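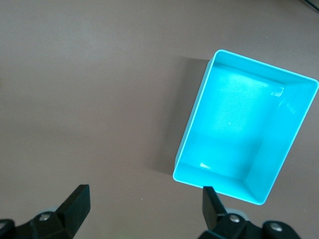

Home Organising, Session 4: Sorting with Open Bins
Handout to keep, Sison evening classes. Tutor: Maricel Macaraeg

Right, this is my favourite session, so bear with me if I go on a bit! Tonight is all about the open-topped bin, the simplest bit of kit you'll ever buy and the one I'd save from a fire.

Why no lid? A lid is one more thing to do, and when you're tired you won't do it. You'll put the batteries on top of the lid (we all have). With an open bin you drop the thing in and walk away, and you can see from across the room when it's getting full.

Colour
Go bright. A cyan plastic bin on a dull greyish table jumps out at you, and that's just what you want for things that need dealing with soon. Save the quiet colours for things that live in the cupboard all year.

Shape
Rectangular bins sit side by side on a shelf with hardly any gap. Round ones look lovely and waste the corners. Measure the shelf first, front to back as well as across. Mine is 800 mm wide and I still bought a set that didn't fit!

The exercise
Choose one drawer at home. Tip it all out on a clear table and put the bin next to the heap. Anything that belongs in another room goes in the bin. Don't get up to put things away as you go, or you'll end up reading old letters in the hall. When the drawer is done, carry the bin round the house once and empty it.

Looking after them
Crumbs and grit gather on the floor of a bin and in the creases where the walls meet. Warm water, a drop of washing-up liquid, an old toothbrush for the corners. Dry it upside down.

For next time: bring your drawer notes, and one thing you couldn't find a home for.

Comments (3)

Erlinda Maglaya
Did the kitchen drawer and found 70 bag clips. Doing the hall one tomorrow!

Julián Campos
Would this work for a shed, or is it too dusty without lids?

Maricel Macaraeg
Julián, yes, for the tools you use every week. Seeds and sandpaper I'd keep covered.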